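Carnet d'atelier, octobre, 7 h 40

Repris le revêtement des parois ce matin, avant que le chauffage ne démarre.

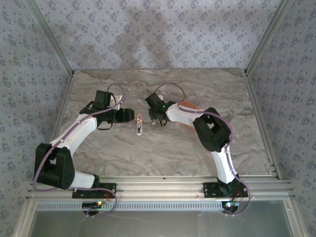
Les joints du papier peint m'occupent depuis l'ouverture du carton. Le motif est un semis dense de petits bouquets bleu-gris sur fond lavande pâle, et le moindre décalage entre deux lés se voit dès qu'on cherche l'alignement. Référence Stiltach, raccord droit. J'ai perdu 9 cm par lé à la coupe, plus que prévu. Deux lés sont passés à la chute avant que je comprenne que le rouleau du dessus n'était pas du même bain que les autres.

Colle Bastos, temps d'ouverture trop court à mon goût. Au deuxième essai j'ai encollé le support et pas le papier : moins de bulles, repositionnement plus facile. À noter pour la suite.

Le fond et les deux côtés portent le même papier. J'avais pensé laisser un côté uni pour économiser un rouleau. Abandonné, l'angle aurait été pénible à reprendre.

Le sol est un panneau plat à décor marbre, beige-gris clair, veines gris foncé et un peu de fauve. Catalogue Enen. J'hésitais avec un gris uni, plus neutre, mais avec le semis de fleurs le veinage passe mieux que je ne le craignais. Les veines tournent sans direction franche, donc pas de sens de pose à respecter. Nettoyage au chiffon microfibre, sans produit.

Côté profilés, rien à reprendre. L'aluminium marque les doigts, je remets les gants dès que j'y touche. Les montants d'angle cachent la tranche du papier, et j'ai coupé à 3 mm du bord sans chercher mieux.

Reste l'ombre sur la paroi du fond. Elle est diffuse, sans contour, mais elle assombrit le centre et fausse la lecture du lavande. Essayer une seconde source, plus latérale. Brullulel a une réglette mate au catalogue, demander le délai.

À faire : recoller le coin bas si la lisière se soulève, étiqueter les chutes, ranger le cutter dans le tiroir de gauche. Chauffage en route à 9 h, j'ai arrêté là.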